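# ロボットの手を動かすソフトウェア

対象:小学校高学年から
文:アナスタシア・マヴロマティス(ルルケロ ソフトウェア班)

ロボットの手が棚(たな)からタオルを取り出すとき、手の中にあるのはモーターと金属とゴムです。どちらへ、どれだけ、いつ動くかを決めているのはソフトウェアです。ソフトウェアとは、コンピューターに出す命令をまとめたものを言います。

この文章では、ルルケロで使っているソフトウェア「ウィドスカ」を例に、命令がどんな順番で働くかを説明します。ウィドスカは四つの部分に分かれています。認識(にんしき)、計画、制御(せいぎょ)、記録です。

## 1. 認識:画像から物を見つける

カメラの画像は、小さな点の集まりです。この点を画素(がそ)と呼びます。一つの画素には、赤、緑、青の明るさを表す三つの数が入っています。コンピューターが最初に受け取るのは数の表だけで、「本」や「びん」という情報はどこにも書かれていません。

認識の部分は、この数の表から物の範囲を取り出します。手順は次のとおりです。

1. 画像のゆがみを直す。
2. 画像を、物ごとの領域に分ける。
3. それぞれの領域に名前をつける。
4. 物までの距離を計算する。

1のゆがみは、魚眼(ぎょがん)レンズで特に大きくなります。魚眼レンズは広い範囲が写るレンズで、まっすぐな棚板でも、画像の端では曲がった線になります。曲がったまま位置を計算すると、手は棚板にぶつかります。そこで、あらかじめレンズの曲がり方を測っておき、逆向きの計算をかけてまっすぐにもどします。

2と3には、学習した計算式を使います。学習とは、答えのついた画像をたくさん入力し、計算式の中の数を少しずつ直していく作業です。ウィドスカの棚用の学習には、748枚の画像を使いました。画像の一枚一枚に、人が「ここからここまでが本」「ここがタオル」と線を引いています。線の引き方が雑だと、計算の結果も雑になります。

名前には確信度(かくしんど)という数がつきます。「びん、0.92」のように表し、1に近いほど計算の結果が強くそう出たという意味です。確信度が高くてもまちがうことはあります。透明な物、光を反射する物、形が決まっていない物では、まちがいが増えます。タオルがその代表です。たたみ方が変われば形が変わり、影のつき方も変わります。

4の距離は、一枚の画像だけでは求めにくい値です。小さい物が近くにあるのか、大きい物が遠くにあるのか、画像の上では同じ大きさになる場合があるためです。カメラを少し動かして二枚の画像を撮り、物の位置のずれを比べると、距離が計算できます。片目を交互に閉じて指を見ると指の位置がずれて見えますが、使っている原理は同じです。

## 2. マーカー:位置を知るための目印

手の部品に、白と黒の四角い模様をはることがあります。これをマーカーと呼びます。模様の並びは一つずつちがい、ソフトウェアは模様を読んで「これは左の指のマーカー」と区別します。

マーカーの実際の大きさは先に登録してあります。画像の中でマーカーが小さく写れば遠く、大きく写れば近いとわかります。四角形がつぶれて写れば、かたむいているとわかります。左右の指にマーカーをはっておくと、二つの間の長さから、手がどれだけ開いているかを計算できます。

白と黒を使うのは、明るさの差が大きいからです。部屋が少し暗くても、白と黒の境目は見つかります。ただし、マーカーの一部が物にかくれると読めません。その場合、ソフトウェアは直前の値を使い、読めるようになるまで待ちます。待ち時間には上限があります。

## 3. 計画:動く道すじを決める

物の位置がわかったら、手を動かす道すじを決めます。ウィドスカでは、この部分を「ウレックス」という名前のプログラムが受け持ちます。

出発点と目的地を直線で結べば、距離はいちばん短くなります。しかし、直線の上に別の物があれば通れません。ウレックスは、次の方法で通れる道を探します。

- 棚の中の空間に、点をばらばらに400個置く。
- 物や壁に重なる点を消す。
- 残った点のうち、近いものどうしを線で結ぶ。
- 途中で物にぶつかる線を消す。
- 出発点から目的地まで、残った線をたどる。

たどれる道が二本以上あるときは、長さを比べて短いほうを選びます。一本もないときは、点を置きなおして、もう一度探します。

計画で決めるのは手の位置だけではありません。向きも決めます。空間の中の物の姿勢を表すには、6個の数が必要です。前後、左右、上下の位置で3個、かたむき方で3個です。本を背表紙の側からはさむなら、二本の指を本の左右に入れなければなりません。本が壁にぴったりついていると、壁側に指を入れるすきまがありません。この場合は、先に本の上のほうを手前に引いて、かたむける動きを加えます。

取り出す順番も計画に入ります。奥の物を取りたくても、手前に別の物があれば、先に手前の物を動かす必要があります。順番の計画では、「AはBの前にある」「BはCの横にある」といった関係を表にします。目的の物をふさいでいる物を調べ、それをふさいでいる物をさらに調べ、何にもふさがれていない物から動かします。

## 4. 制御:計画どおりに動いているか確かめる

計画ができても、モーターは計画とぴったり同じには動きません。重い物を持てば手は下がり、部品がこすれれば遅れます。制御の部分は、計画の値と実際の値を何度も比べ、ずれを小さくします。

計算の基本は引き算です。

> ずれ = 計画した位置 − 実際の位置

ずれが大きければモーターを強く動かし、小さければ弱く動かします。これをくり返す仕組みを、フィードバック制御と呼びます。ウィドスカがカメラの画像を使ってずれを調べる回数は、1秒に30回です。

ずれにかける数を「ゲイン」と言います。ゲインが大きすぎると、手は目的地を行きすぎ、もどりすぎ、また行きすぎます。振動(しんどう)と呼ばれる状態です。ゲインが小さすぎると、いつまでも目的地に着きません。ちょうどよいゲインは、手の重さや持つ物によって変わります。

物をつかむときは、位置のほかに力も調べます。指のパッドにやわらかい材料を使うと、力が広い面に分かれ、物がすべりにくくなります。力が決めた値に達したら、指を閉じるのをやめます。びんと本とタオルでは、この値を別々に登録します。タオルはつぶれても困りませんが、指が深く入らないとつかめません。そのため、閉じる前に指を前へ出す距離を長くしてあります。

## 5. 記録:人の動きをお手本にする

決まりを一つずつ書いていく方法では、書ききれない動きがあります。やわらかい物のつかみ方がそうです。そこで、人がお手本を見せ、その記録を学習に使います。

ルルケロのお手本は、人が手で持つグリッパーで取ります。グリッパーとは、二本の指で物をはさむ道具です。人がこれを持って棚の前で作業をし、グリッパーのカメラが画像を記録します。記録した画像からは、次の値を計算します。

| 値 | 計算のもと |
|---|---|
| グリッパーの位置と向き | 背景のずれ方 |
| 指の開き | 左右のマーカーの間の長さ |
| 物の範囲 | 認識の結果 |

この三つの値を時刻の順に並べたものが、一つのお手本になります。学習では「この画像のとき、次にグリッパーはこう動いた」という組を計算式に入力します。学習が終わった計算式は、新しい画像を受け取ると、次の動きを数で出します。

お手本には条件があります。指の先が画像に入っていること。物の置き方を毎回変えること。動きが速すぎて画像がぶれたものは使わないこと。同じ置き方のお手本ばかりを集めると、びんが少し横にずれただけで、計算式は正しい動きを出せなくなります。

棚のお手本では、かたい物とやわらかい物を同じ段に入れます。本、ふたのついたつぼ、びん、ポンプのついた容器、青いタオルでは、必要な指の開きも近づく向きもちがいます。
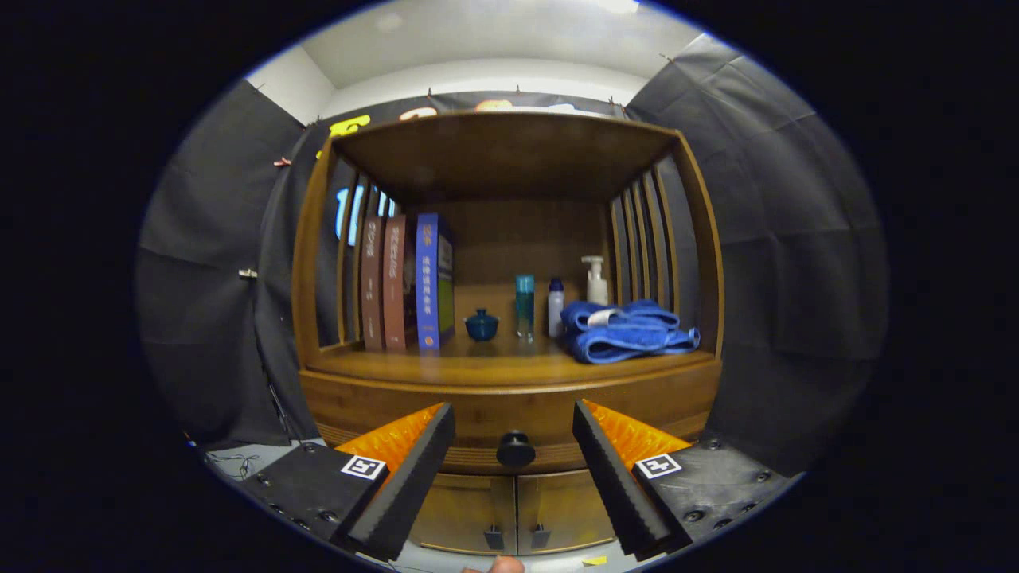 **つかむのに失敗したとき、ソフトウェアはどうやって気づくのですか。**

指の開きと力の値で調べます。物をつかんでいれば、指は物の厚さのところで止まり、力の値が残ります。指が最後まで閉じて力がゼロに近ければ、つかめていないと判断し、認識からやりなおします。うすい布では開きの差が小さいので、持ち上げたあとの画像も調べます。

## 6. 試験:動かす前に確かめる

プログラムを書きかえたら、すぐに本物の機械で動かすことはしません。先に、コンピューターの中に作った棚と手で試します。これをシミュレーションと呼びます。ウィドスカのシミュレーターは「ツカラス」という別のプログラムで、ソフィア・クリシコプロスが保守を担当しています。

ツカラスでは、棚、びん、本の形と重さを数で登録し、ぶつかったときの動きを計算します。本物をこわさずに、同じ条件で何度でも試せます。かたい物の動きはよく合いますが、布の動きは本物とずれます。布の計算は、布を小さな点と点をつなぐばねに分けて行うため、点を増やすほど時間がかかるからです。

シミュレーションで合格したプログラムは、本物の機械でゆっくり動かします。このとき、人は停止ボタンに手が届く位置に立ちます。速さを上げるのは、記録を見直したあとです。

## 用語

- **画素**:画像を作っている小さな点。
- **確信度**:計算の結果がどれだけ強く出たかを表す数。
- **ゲイン**:ずれにかける数。
- **グリッパー**:物をはさむ道具。
- **シミュレーション**:コンピューターの中で動きを計算して試すこと。
- **フィードバック制御**:結果を調べ、ずれを直すことをくり返す仕組み。
- **マーカー**:位置や向きを知るためにはる模様。

布の計算については、12月に出す次の号でくわしく扱います。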